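Stanari Grasping Club

From the student projects wiki. This article needs more sources.

The Stanari Grasping Club (usually just Stanari, or "the grip club") is a student robotics club attached to the engineering evening course at Skollo College. Members teach robot arms to pick up household things. Best known for the Flerno Cup, a small yearly contest held in May, and for the bottle set, see below.

History

Started by Bongani Shabalala, then a second-year student, as a lunchtime group with one arm on loan and no budget. First meetings were in a corridor. Moved to a proper room after the first term. Romana Ševčík, who teaches the control module, became staff lead the year after and still is. Early work was all line-following and block stacking, dropped when members got bored of blocks.

The switch to hand-held grippers came later. Arm time was the bottleneck: one arm, 20 members, long queue on a Friday. With a gripper you hold in your own hand, several people can record at once and the arm is only needed for testing. The design used by the club is called Hidayat, after an older version of the same tool, and has gone through 4 revisions. Brass inserts were brought in at the second one, the bare plastic threads kept stripping.

Activities

Weekly sessions run from 6 in the evening. New members get a short safety talk, then straight onto recording. A session has a list of items and each item has a few set tasks: approach, close, lift, put back. Pairs swap over halfway, one holding the gripper and the other keeping the log sheet.

The approach is the part most beginners rush. Club notes say to come in level with fingers wide open, stop, then close slowly. Bottles with a bulge at the top are awkward for this, as the wide part sits over the narrow part and it isn't obvious which one to aim for.

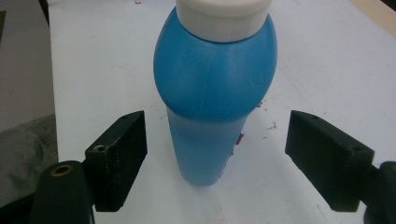
Do members need to know how to program before joining?

Most don't. Recording and logging need no code at all, and the club runs a beginners' Python hour in the first half of each term for anyone who wants to move on to the training side.

Recordings are checked the same week. Anything with a missing log line gets binned, which is unpopular but the rule has stayed. Checked clips go into the shared folder and the training group (normally four or five of the older students) use them for the next model.

The bottle set

The club's main project. A collection of recordings of plastic bottles and similar containers being grasped on a table top, from many angles. The first release had 86 recordings. Later ones are bigger but the club has not published a count.

Bottles were picked because they are cheap, light and come in daft shapes. Smooth rounded ones are rated "hard" in the club's own scale. Two flat fingers on a curved side only meet it over a small patch, so a grip slightly too high or too low tends to slide round the curve.

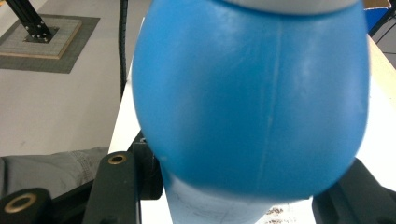 Ratings are given by the pair doing the recording and then averaged, so they drift a bit from term to term. Ševčík has argued for a fixed test instead, with the same gripper and the same person every time. Not adopted so far. Shabalala's view, set out in the club handbook, is that differences between people are useful to the model and shoud be left in.

Lids are a seperate list. A capped bottle may be recorded by its body only, unless the task sheet says lid. Opening tasks were tried in one term and given up, too many steps for a single evening.

Flerno Cup

Held each May in the college hall. Teams of two to four. Every team gets the same items, a fixed time, and one arm running their own trained model. Points for a clean lift, points for setting the item down upright, none for anything dropped. Teams from other colleges may enter if they bring their own laptop.

The mystery round was added at the request of past entrants. Items are kept under a cloth until the start. Scores in that round are much lower and it usually decides the placings.

Equipment

Hidayat grippers with printed fingers, spares printed in-house. Two finger widths are kept, narrow for cutlery and pens, wide for everything else. Finger pads were tested and are allowed in practice, not in the Cup.

See also

Flerno Cup rules
Hidayat gripper, build notes
Skollo College student societies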